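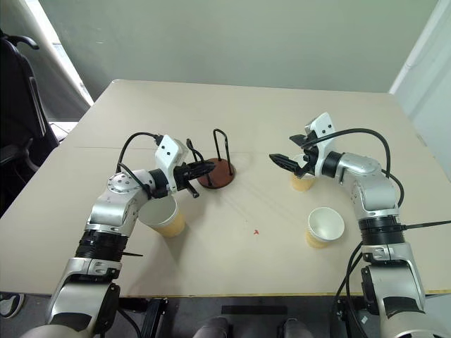 Progress report: bimanual planning and control software, second reporting period

Submitted 2/8/18
Prepared by Costel Vasić for the Meltcombe programme office

1. Summary

Work in this period concentrated on the planner and on the timing of the control loop. The cup stand task is now the standard regression test for both. Perception work was limited to the rim detector and to hand-eye calibration. Two of the three deliverables for the period are complete. The third, recovery from a failed grasp, is in place for the right arm only and is carried forward.

2. Task and test set-up

The task is to take paper cups from the tabletop and place them on a wire stand with a round wooden base. Both arms share the table and either may reach the stand, so the workspaces overlap over most of the useful area. The task was chosen in the original proposal for that reason. It also combines a light, deformable object with a thin target, and the two make different demands on the software.

Cup positions are drawn by a script before each trial and set out by hand. The planner receives no prior information on where a cup will be, only the pose of the stand from the last calibration and a live estimate for each cup.

3. Planning

The earlier planner, Ellov, treated the two arms as a single system and searched the joint space of both together. It gave good paths but was slow, and its planning time varied widely with the cup layout. It has been replaced by a prioritised scheme. One arm is planned first, its swept volume is stored against time, and the second arm is planned around it. Priority goes to the arm with the shorter path to the stand and is reassigned after each placement.

The new scheme can fail where the joint search would succeed, mainly when a cup lies close to the inner side of an arm and the other arm is already holding the approach to the stand. In that case the planner swaps the priority and tries once more. If the second attempt also fails, it inserts a retreat for the first arm. Over the regression set of 600 generated layouts, 7 had no solution after both steps. All of them have been kept as fixed test cases.

Cable clearance was not modelled in the first version. The cables at the wrists leave the housings in a wide loop, and a path that is clear for the rigid links may not be clear for the cable. We now attach a set of spheres to each wrist as a conservative envelope. This removes some valid paths, mostly with the wrist rolled towards the opposite arm - we consider this acceptable for now.

4. Control

Both arms run under joint impedance control with a shared clock. In the last report we noted occasional jumps in commanded position when the planner handed over a new trajectory. The cause was a time stamp taken at the start of planning and applied at the end. Trajectories are now stamped on acceptance by the controller and blended with the current motion over a fixed window. The fault has not been seen since the change.

Gripper closing is now governed by finger position and motor current together. A paper cup gives way before the current rises clearly, so current alone is a poor signal. The closing target is set from the estimated cup diameter at the grasp height, less a small allowance, and the current limit acts as a stop only.

5. Perception

Cups are found by fitting an ellipse to the rim. The white rim against the beige tabletop gives less contrast than we would like, and the detector did poorly on the side of the table nearer the window. Local normalisation has improved this. The detector was retrained on 2654 labelled images, including upright and tilted cups.

Partial occlusion by the grippers remains the main source of error. When only the lower body of a cup is in view, the rim fit is rejected and the last accepted estimate is held until the arm has moved away. The planner is told the age of each estimate and will not grasp on an old one. This is safe but adds waiting time, and accounts for most of the pauses in a typical run.

The wire of the stand is too thin for reliable depth readings. Its pose is therefore taken from the base, and the orientation of the hook from a separate line fit in the colour image.

6. Tooling

Logging has moved to Onisach, our in-house recorder, which stores joint states, images and planner decisions on a single time base. A run can be replayed against a changed planner without the arms. Replay has shortened the review of a planner change from some 19 hours to a single overnight job. The file format is documented and has been sent to Seneviratne, who will use it for the independent evaluation.

7. Deliverables

D2.1 Prioritised planner: complete.
D2.2 Synchronised dual-arm controller: complete.
D2.3 Grasp recovery: partly complete. Right arm working, left arm in test.

8. Risks and open points

The cable envelope is fixed and does not follow the true shape of the cable. If the programme office wishes to see tasks with closer arm spacing, a better model will be required, and this is not in the present plan.

Calibration drift between sessions is small but not zero. A check against a fixed mark on the table has been added to the start-up script. It stops the session if the error is above the limit - the limit itself is still provisional.

9. Next period

Grasp recovery will be completed on the left arm and tested with both arms active. The planner will be extended to handovers, where one arm passes a cup to the other, and the detector will be tested on cups of a second size. The next report is due in December. No change to the budget is requested.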